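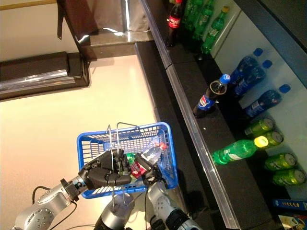 **3.2 Basket contents and the drinks bay**

Most of the literature on small baskets treats them as a smaller trolley. We don't think that holds. A basket has to be carried or put down, and what goes in first decides a lot about what goes in next. This section deals with the drinks bay only, other bays are in 3.3.

Fieldwork was done at the Arkthorpe shop, January, by two of us (Sisodia, Gosselin) with Hiu-tung Sin doing the coding afterwards. We logged 443 baskets at the till. Of these 127 held at least one drink. Trolleys left out, also bags-for-life used as baskets, which were hard to code and which Sin wanted kept in. They are in the appendix.

*How drinks sit.* Bottles rarely stand up in a shopping basket. Too tall for the space, or the floor of the basket tips as it's carried and over they go. They end up lying down, often on the diagonal. Fig. 3 has the usual pattern: clear water bottle with a red cap lying across the basket at a slant, can wedged by the front wall, a small green item next to it. We call this "long item, corner item". The long item fixes the free space and later things get pushed in wherever is left. In 70 of the drink baskets the long item was a bottle. In the rest it was bread, leeks, kitchen roll, once a rolled up doormat.

*Handles.* Thin wire handles, two of them, folding. When both are up they make a pair of arches over the opening and anything bulky has to go in between or from the side. Shoppers with handles down (basket on the floor, or resting on the shelf edge) put things in more freely and, we think, rearranged more. We did not time this. Should of done. Gosselin's notes have several cases of one handle up and one down, coded as "up" for want of a better idea.

*The shelf.* Easy to write up a drinks shelf as rows of upright bottles facing front. After a morning's trade it's mixed. In Fig. 3 one Pepsi bottle is upright near the front edge while three more lie on their sides against the white back panel, and a Sprite bottle lies flat on the shelf below those. Green cans on their sides too, four in a column. Cola stands next to green soda bottles at the top. So "facing" as a measure (Imetti planogram sheets, which the shop uses) doesn't tell you much about what a shopper meets. We scored each shelf for *posture* instead: upright, lying, leaning. One of the green bottles at the top of Fig. 3 is at an angle and would be scored leaning.

Posture scores were done seperately by Sisodia and Sin and then compared. Disagreement was nearly all over leaning. Sin scored a bottle leaning if it touched a neighbour, Sisodia only if the base was off the shelf. We went with Sisodia's rule, then re-scored everything.

*Does posture matter?* A bit. Lying bottles were picked less often than upright ones of the same drink, even where the upright one was further back. Shoppers who did take a lying bottle tended to put it in the basket the way it came off the shelf, without turning it. Small numbers, no test reported. The Rowbotham shop may give enough to say more, though its bays are deeper and the bottles are kept in trays.

*Mixed brands.* Not treated as a fault here. Several shoppers told us they liked having cola and lemonade in one place as it saved walking round. One said it looked "like our fridge". The manager disagreed, strongly, and has since asked for dividers. Dividers would change the posture scores and so any repeat visit should be read against the January ones with care.

Basket type was the same throughout, blue plastic with a grid wall. Grid matters for small items: a can can be seen from the side, through the holes, so shoppers checking the contents often looked at the side and not down from the top. Clitano make a solid-walled one we hoped to compare, not delivered in time. Weight of the empty basket not recorded, see 5.1 on limits.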